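Two Months With the Homum Table Arm: Can It Do a Chore Yet?

May 23, 2019

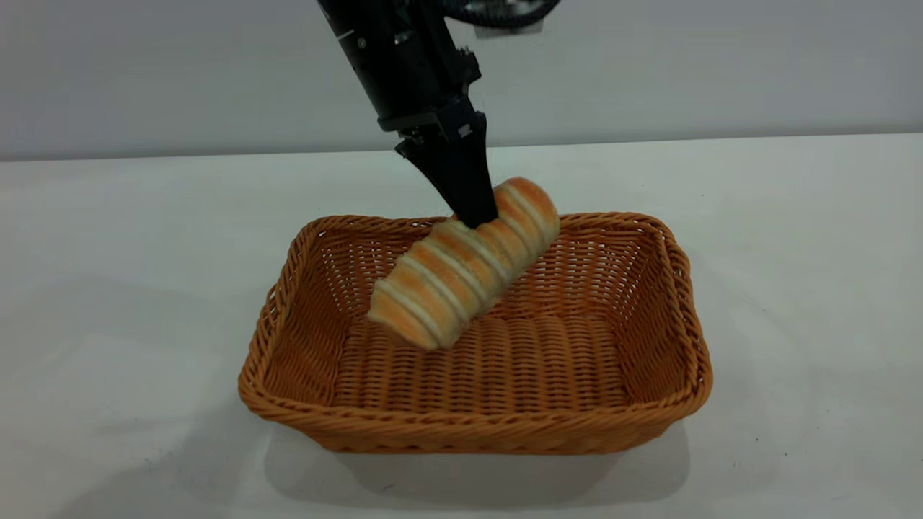 5 min read

I wanted to write this review in March, when the arm was new in our bakery cafe and I was in love with it. It is good that I waited. My opinion in March was too high, then in April it was too low, and now I think it is more or less correct.

First, who I am. I run a small cafe with a bakery in Skostmont. We are two people in the morning and one in the afternoon. The work is simple but there is a lot of it: put bread in baskets, carry baskets to the counter, wipe, fold napkins, sort spoons, put bread in baskets again. I bought the Homum arm with the two-finger gripper because I hoped that it could take some of this from us. I paid the full price and Homum does not know that I write this.

What you get

The arm comes in one heavy box, and the control unit in a second one. The gripper is already mounted. It has two black fingers which become narrow at the ends, and this shape is useful with baskets, because the fingers can go inside without touching the rim. The arm works from above, so you must have free space over the table. We had a lamp there and we had to move it.

Setup took me one full Sunday. The manual is 29 pages long and the first 18 are about safety. I have read all of them and I advise you to do the same. The part about teaching the arm a new task is only two pages, and it is too short. I understood it after I found a longer explanation on the forum of Abera, the company which sells the software.

You teach a task by moving the arm with a hand controller and repeating the same movement several times. Then the software makes its own version. You can correct it later, but every correction means more repeating.

Bread into baskets

This is the task I care for the most, so I gave it the most time. We use wicker baskets with a braided rim, and one roll goes in each for the table service. The roll is long, with stripes of golden crust and paler dough.

With bread, the difficulty is pressure. If the fingers close too little, the roll slides out. If they close too much, the crust breaks and you have a roll which you cannot sell. The factory setting was much too strong for us. I went down step by step until I arrived at level 7, and I have stayed there. On a good morning I find no damage at all. On a morning when the rolls are baked a little softer, I find marks of the fingers on the top, and then I have to change the level again by hand. The arm does not notice that the bread is different today. A person notices this at once, with the first roll, without thinking.

The second difficulty is the direction. A long roll can lie straight or diagonal, and the arm handles both if I have taught both. When it puts the roll down, sometimes it pushes it a little too deep, as if it wants to be sure. I do not mind this with a firm roll. With a croissant I stopped trying.

Speed: slow. I can fill a whole row of baskets in the time the arm needs for one or two. But the arm does not need to talk to customers, and when there is a line at the door this is worth something.

Napkins, spoons, wiping

Folding napkins was a failure. Paper napkins stick together and the arm takes several, or it takes none and continues to fold the air with great care. Cloth napkins were better, but the fold was so crooked that I had to make it again, so I saved no time.

Sorting spoons from forks works if they are spread out on the table and do not lie on each other. Somebody must spread them, and the person who spreads them can also sort them.

Wiping the table was a nice surprise. I put a cloth between the fingers and taught it long lines. It cleans the flat surface well and leaves the corners dirty. For a plain table with nothing on it I can recommend this.

Compared with the Akum

A friend has the smaller Akum arm in her workshop and I could try it for an afternoon. The Akum is quieter and its manual is better. Its gripper is wide and flat, good for boxes and jars, and with our baskets it hit the rim all the time. If you only want to move things with a regular shape, I would look at the Akum first. For food in baskets I would still choose the Homum.

Some practical points

Clean the fingers every day. Crumbs go into the joint and the grip becomes less exact.

Check the cable near the top of the arm. Ours was touching a shelf in some positions and I saw it only after a week.

Use a table in one plain color. The software found our baskets more easily on a white top than on the old one with the wood pattern.

Do not change the baskets. I bought a new set which is a little higher, and I had to teach the whole task again.

Is it worth the money?

For a home, no. At home every chore is a bit different each day, and you would spend your evening teaching the arm something which you can finish in a minute. For a small shop it depends on whether you have one task that repeats itself many times, on the same table, with the same things. We have exactly one such task, and for this one the arm is useful, with me standing not far away.

I keep it. I give it three stars from five. One star is missing for the speed and one for the manual. Homum has promised an update which should adjust the pressure alone, and if it comes I will test it with the soft rolls and add a note under this text.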